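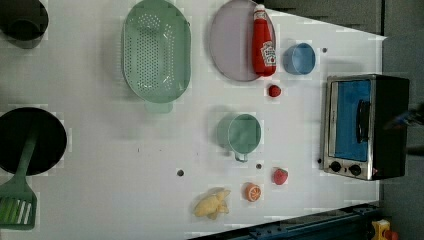 **How long does a kidney stone take to pass?**

A small stone, up to 4 mm, usually passes within a few weeks. Larger stones take longer and may need treatment.

Aleksandra Witkowska read the two sentences back and marked the entry as checked. It was entry 685 in the Skulard patient library. The next was gallstones.

The pain started at ten past three, under the ribs on the left side. She noted the time on the pad by the keyboard. By half past it had moved towards the groin and she could not sit. She stood, then knelt, then stood again. The entry had a line for this: people with the condition often cannot find a comfortable position. She had queried the word "often" in May and Sobczak had overruled her.

She rang the Trirnlow clinic.

"On a scale of nought to 100," the nurse said, "where is the pain now?"

"The scale is nought to ten."

"Ours goes to 100."

"Then 85."

"Any fever? Shivering?"

"No."

"Blood in the urine?"

"I haven't looked."

She went and looked, and came back to the phone. "Yes - pink."

The nurse told her to come in. The taxi took the Indness road, which had been resurfaced on one side only. She asked the driver to keep to that side where he could.

The scan showed one stone in the lower ureter, 4 mm across. The doctor gave her an injection, a paper sieve and a leaflet. She knew the typeface. On the second page it said that a small stone usually passes within a few weeks.

"Is this right?" she asked.

"It's what we give everyone," the doctor said.

She asked to borrow his pen, crossed out "usually", looked at the gap for a while, and wrote it back in.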